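Zever Hand Gripper, Build and Set-up Guide
Section 4: Fitting the finger pads, setting the jaws and making the first recording

This section continues from Section 3, where you closed the handle and connected the trigger cable. Please do not start here if the trigger does not yet return by its own spring. Go back to step 3.6 and correct it first, it will save you one evening.

Changes in this revision (10/19/26): the order of steps 4.7 and 4.8 is reversed, and the note about thread glue is new. Thank you to Tayla Tautahi from the Hornville workshop, who found the mistake.

What you need

- the assembled handle with both jaws
- two blue ribbed finger pads from bag C
- four screws for each jaw, from bag D
- a hex key, the long one
- alcohol wipes
- the camera bracket with the camera module already mounted (Section 2)
- a memory card with the Treloar recorder software

4A. Finger pads

4.1 Lay the handle on a soft cloth with the jaws pointing away from you. Open the jaws by hand.

4.2 Clean the inner face of each jaw with an alcohol wipe. Wait until the plastic is dry. If you printed the jaws yourself, remove all strings and small drops of plastic before you clean.

4.3 Slide the pad into its seat from the tip side. The ribs must be across the jaw and not along it. You should feel a small click at the end.

4.4 Put in the four screws and turn them only until the heads touch the plastic. Then tighten them in a cross pattern, a quarter turn each time.

CAUTION: Do not use an electric screwdriver. The screw posts are thin and they crack without any sound. You will notice it only when the pad starts to move during work.

Note: Thread glue is not necessary for these screws. Some kinds of thread glue damage printed plastic.

4.5 Repeat for the second jaw.

4.6 Close the jaws slowly and look at the tips against a light. The pads should meet along the whole tip. If there is a gap on one side only, loosen the screws on that jaw, push the pad toward the gap and tighten again.

4B. Camera bracket and opening width

4.7 Mount the bracket arm on the side of the gripper. Tighten it by hand first.

4.8 Pull the trigger fully and release it 9 times. The jaws must never touch the bracket or the cable. If they touch, move the bracket one hole back.

4.9 Connect the cable to the recorder and open the Set-up page. Leave the jaws fully open and press Store Open. The value must be near 3000. Now close the jaws with nothing between them and press Store Closed. The value must be near 800.

Note: If the two values are exchanged, the sensor magnet is upside down. Turn it, and do step 4.9 again. Do not correct this in the software, the next update will delete your correction.

4.10 Tighten the bracket with the hex key. Check the live view again after this. Tightening can turn the camera a little.

4C. First recording

For the first recording use an ordinary table at home and ordinary things from the kitchen. It is good to mix hard, soft and slippery things, for example a cardboard box, a scrubbing pad, a paper cup and a plastic bag. Keep knives and full glasses off the table.

4.11 Leave space between the things, so that the jaws can come down around one thing without pushing another.

4.12 Turn on the room light or open the curtain. A strong lamp directly above the table is not recommended, it makes bright spots on metal and on clear plastic.

4.13 Hold the gripper above the table with the jaws open and look at the live view. Both pads must be visible, one from the left and one from the right, with the tabletop between them.

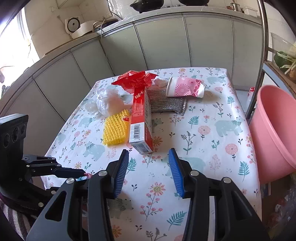 Figure 4-3. Jaws open above the table, both blue pads in view.

4.14 Press Record. Wait two seconds without moving.

4.15 Move down to the first thing at the speed of normal hand work. Close the jaws, lift, put it down in another place, open the jaws. Then go back to the start position.

4.16 Continue until you have 11 short recordings. Change the thing each time if you can. Thin bags are the most difficult, so please leave them for the end.

CAUTION: Keep your free hand away from the jaws while you pull the trigger. The spring is stronger than it looks.

4.17 Press Stop and wait for the green light before you remove the card.

If something is not right

One pad is missing from the view: the bracket is turned. Loosen it, correct it, repeat 4.8 and 4.10.

Things slip out when lifting: clean the pads again. Oil from the fingers is the usual cause. If it does not help, check that the ribs are across the jaw (step 4.3).

The opening value jumps while the jaws are still: the sensor cable is too close to the trigger spring. Put it in the side channel and fix it with tape.

The recording stops early: the card is too slow or almost full. We had good results with the Stovia card, but any fast card will do.

Continue with Section 5, Copying and checking your recordings.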